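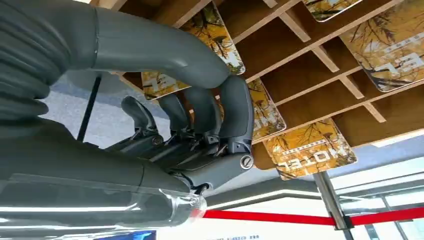
Givness Card Rack Set – README

Notes and recordings for putting cards into a small divided rack and taking them out again. Second release. First one had the folder names wrong, please bin it if you still have it.

Last edit: Tue 23 March

What's in it

Thirteen sessions, all done in the Sanditbridge office. One rack, one desk, the same batch of cards throughout. Each session is a folder:

session folder
 notes.txt – what was meant to go where
 layout.csv – slot by slot, start and end
 clips – numbered in order

Plus a folder called spare with 2 short sessions that didn't have layout files. Not counted in the thirteen. Use them or don't.

The rack

Light-coloured, divided into a grid of small compartments by thin partitions. Slots are named from the seated side of the desk, row first, then left or right. So back-left, back-right, middle-left and so on. "Front" is the row furthest from whoever is in the chair. I know this is the wrong way round for half of you. Changing it now would break every layout file, so it stays.

A slot holds one card. Two will go in if pushed but then neither comes out cleanly, and the layout file has no way of saying it. Leave at one.

The cards

Hotel cards, yellow autumn leaves, white lettering. Same design on the lot, so don't try to sort by picture. layout.csv gives them letters a to f and the letters only mean "whichever started in that slot". They are not written on anything.

Corners are rounded. They lean in the slots and don't stand straight, and the amount of lean changes whenever the desk gets knocked. We don't record lean. Anything in its slot counts as in, whichever way up it is. Upside down is fine. Half over a partition is out.

The desk

Rack goes near the corner, laptop at the other end. Keep the cable away from the rack side – it got dragged over in session 4 and the notes for that one are a mess.

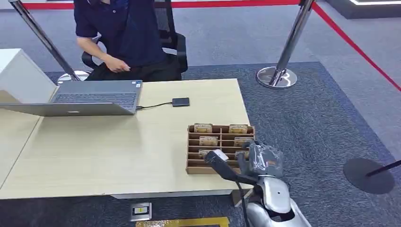

If you're adding your own session, set the chair first and then the rack, otherwise the rack ends up out of reach and gets shifted halfway through. Write layout.csv before you start, not from memory. Then a line in notes.txt for anything dropped.

Tasks

fill – empty rack, cards in a stack, one to each slot
clear – the reverse, any order
swap – two cards change places, no third slot used
straighten – nothing moves slot, cards just get tidied

Most are fill and clear. Swap is thin, staighten thinner.

Known problems

Session 9 has start and end rows the wrong way round in layout.csv. Fix is on my list.
Clip 14 in session 11 is a copy of clip 13.
Iwasaki script for reading the layouts chokes on blank lines at the end of the file. Delete them by hand.
Dates in the November folders are are not to be trusted.

Using it

Free inside Skeneo projects. Anyone else, ask first. Please keep this file with the folders when you pass it on.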